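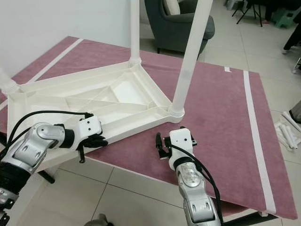 Triangular frame, white plastic, three legs, underside up.

Stestham Household Plastics List – readme

Last edit 30/03/2021. Next pass in April, if the Nassar sheets get typed up by then.

What it is: one text file, 788 rows. Each row is one plastic household item and the recycling code molded into it, if any. Shelves, crates, stools, plant pots, lids. No food packaging, that's a seperate list.

Columns
item – short name, lower case
code – 1 to 7, or blank
maker – as written on the item, blank if none
town – Stestham or Osach
note – free text, mostly short

Known problems
89 rows have no code. Blank means none found, not code 7. Please don't fill these in by guessing.
Osach rows used the old form, so no maker there.
Two rows are repeats (lid, large). Leave them for now, the row numbers are used elsewhere.
Commas in the note column will break some spreadsheet imports. Use tab as the separator.

Versions
v4 – town column added, spelling fixed in most notes
v3 – dropped, bad sort

Use it for whatever, just mention the list name. Corrections go in the fixes file – one line each, row number frist. The Voltument mirror is out of date, don't pull from it.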